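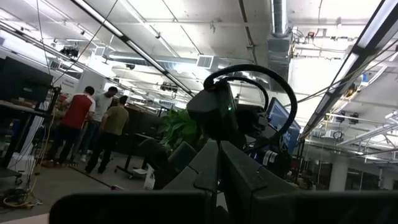 Section 4: Setting out the table

Right, chairs tucked in and bags off the walkway first, then we can get to the nice bit.

1. Wipe the wooden top along the grain and let it dry. I give mine 19 minutes.
2. Put the plant at the back right corner, beside the raised shelf. It likes its black pot, so leave it in there.
3. Bowls next – the teal one sits inside the lavender one on the shelf, with the lime green one to the right.
4. Stand the red-orange bowl in front of the plant, right way up.

Caution: don't drag bowls across the wood! Lift them.
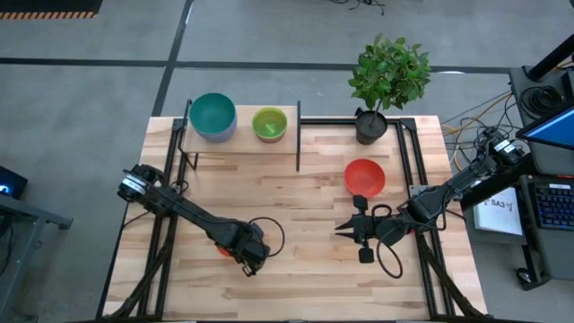 Gwawr Penry wrote in to say she oils her top every July and stacks nothing on it overnight, which I've now started doing too.

Note: water the plant over at the sink, then bring it back once it's stopped dripping.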